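Chapter 8
Keeping Food: Salt, Sugar, Acid, and Patience

My grandmother measured nothing. When I asked her how much salt went into her sauerkraut she held out her palm, poured a little heap into it, and told me to remember what it weighed. I was nine. I've been trying to weigh that heap ever since, and this chapter is more or less what came of it!

We spent the last chapter on cooking, where you change food quickly and eat it the same night. Now we slow way down. Preserving is all about what happens to a cabbage, a lemon or a plum over weeks and months, and who gets to eat it first, you or the microbes. (They're always hungry, and they got here a long time before we did.)

You'll need very little equipment for the kitchen exercises: a scale, a knife, a clean surface, some glass containers and a notebook you don't mind getting sticky.

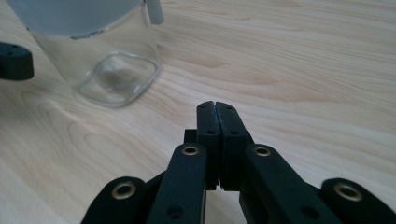
Let's start with salt. Cut up a cabbage, rub salt into it, and within half an hour you'll find a puddle in the bottom of the bowl. The water came out of the leaves. Plant cells are wrapped in membranes that let water through much more easily than salt, so when the outside gets saltier than the inside, water moves out. We call this osmosis, and you'll meet it again with sugar, when we get to jam. Microbes have membranes too, and plenty of them can't cope with that kind of pull. The ones that can, such as the lactic acid bacteria, get the whole bowl to themselves and start turning sugars into acid.

My friend Angeliki Drakos teaches this unit in Drondton, and she has her students make two batches side by side, one salted at 2 percent of the cabbage's weight and one at 8 percent. Then they taste a little every few days through February and argue about it. I stole the idea, and it's Exercise 1. Weigh your cabbage after trimming, please, not before! I got that wrong my first year and had to throw out a very sad crock. 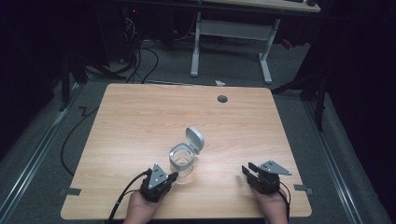
Why does sauerkraut turn sour if we only add salt?

The sourness is lactic acid, made by bacteria that were already living on the cabbage leaves. Salt holds back many of their competitors, and the acid they produce holds back still more. We'll follow that handover in the next section, starting with what's on a leaf before you've even picked up the knife.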